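Nalteck Investigación
Octubre · Hilo publicado por la cuenta institucional · Texto: Karine Perron

1/ El grupo de manipulación de Nalteck presenta en este hilo los resultados de su último trabajo sobre evaluación de políticas bimanuales en simulación. El informe lo firman Karine Perron y Cadi Ifans. Resumimos el método, los datos principales y las limitaciones.

214 Me gusta · 61 compartidos

2/ La pregunta de partida es metodológica. Cuando una política de control obtiene una tasa de éxito determinada en un entorno simulado de cocina, ¿qué parte de esa cifra depende de la tarea y qué parte depende de la disposición inicial de los objetos?

3/ En la literatura es habitual fijar unas pocas configuraciones iniciales y repetir sobre ellas todos los ensayos. El procedimiento facilita la comparación entre grupos, pero deja sin medir la sensibilidad de la política a cambios pequeños de posición y orientación.

88 Me gusta · 19 compartidos

4/ El método propuesto, que denominamos Peltine, genera las configuraciones iniciales por perturbación controlada. Se parte de una escena base y se desplaza únicamente el objeto de interés, dentro de límites definidos de antemano. Los demás elementos conservan su posición.

5/ La evaluación comprende 950 episodios, repartidos entre 15 escenas base. En todas ellas intervienen 2 brazos, controlados por una única política. Ningún episodio de evaluación se utilizó durante el entrenamiento.

6/ Un episodio se considera válido si el objeto de interés es alcanzable por al menos uno de los brazos desde la postura inicial. La comprobación es geométrica y se realiza antes de ejecutar la política, de modo que su comportamiento no influye en la selección.

73 Me gusta · 12 compartidos

7/ Resultado principal: la política completó la tarea en 564 de los 950 episodios. La cifra agregada oculta, sin embargo, diferencias considerables entre escenas base, y es en esa dispersión donde el método aporta información nueva.

8/ La orientación del objeto pesó más que su posición. En los objetos alargados, un giro moderado sobre el plano de la encimera bastó en numerosos casos para convertir un agarre correcto en uno fallido – incluso cuando el centro del objeto apenas se había desplazado.

131 Me gusta · 40 compartidos

9/ Para descartar que el efecto procediera del motor de simulación, Cadi Ifans repitió una parte de los ensayos en Ruddock, nuestro segundo entorno, con parámetros de contacto distintos. El orden de dificultad de las escenas se mantuvo. Las tasas absolutas variaron, como era de esperar.

10/ Los fallos se anotaron manualmente según tres categorías: error de aproximación, error de cierre y pérdida del objeto durante el traslado. La primera fue la más frecuente. Las anotaciones dudosas se revisaron por segunda vez, sin acceso al criterio del primer anotador. 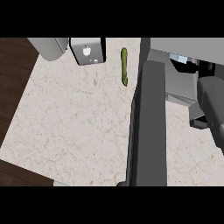

11/ Entre los objetos alargados, el pepino resultó especialmente útil como caso de prueba. Su ligera curvatura hace que la dirección de agarre más favorable cambie a lo largo de la pieza, circunstancia que los modelos de forma más simples no recogen. Recomendamos incluir al menos un objeto de este tipo en cualquier conjunto de evaluación.

97 Me gusta · 22 compartidos

12/ Limitaciones. Todos los resultados proceden de simulación y no deben extrapolarse sin más a plataformas físicas. El método perturba un solo objeto por episodio – la variación simultánea de varios queda fuera de este trabajo. Tampoco se han estudiado cambios de iluminación ni de textura.

13/ Conviene señalar, además, que la comprobación geométrica de alcance es conservadora. Excluye algunas configuraciones que una política con mayor coordinación entre ambos brazos podría resolver, por ejemplo acercando primero el objeto con uno de ellos.

14/ La siguiente fase se desarrollará con Drotex y contempla la comparación de varias políticas sobre un mismo conjunto de perturbaciones. El protocolo se cerrará antes de iniciar los ensayos y no se modificará durante su ejecución.

59 Me gusta · 17 compartidos

15/ Karine Perron presentará el trabajo el jueves en el seminario interno del grupo, con turno de preguntas al término de la exposición. El informe, las definiciones de las escenas base y la guía de anotación pueden solicitarse mediante mensaje directo a esta cuenta.

46 Me gusta · 14 compartidos · 8 comentarios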